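Chopstick Questions - Hutport Table Goods

Do you sell single pairs?
Yes. Loose pairs come in a paper sleeve. Restaurants can order by the case, and a case holds 1152 pairs.

How do I wash wooden chopsticks?
By hand, in warm water with a little dish soap. Don't soak them. Stand them in a jar to dry with the thin ends up.

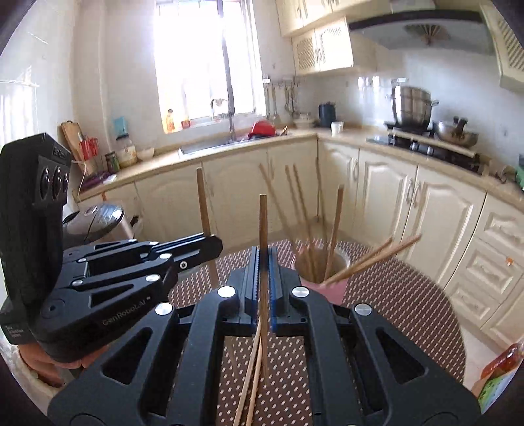
Which end is which?
The food end is the thin one. On many wooden chopsticks the upper end is thicker and squared off, and the stick tapers as it goes down. Brown wood like this can be oiled twice a year - food-grade mineral oil is fine. Wipe off the extra and leave them overnight.

Can they go in the dishwasher?
The Nolteo line can, top rack only. The Planari line can't, and the heat will warp it.

What if one stick splits?
Send us a note within 40 days of delivery and we will replace the pair. After that, replacements are half price.

Is shipping free?
On orders over $80, yes. Smaller orders ship at a flat rate shown at checkout.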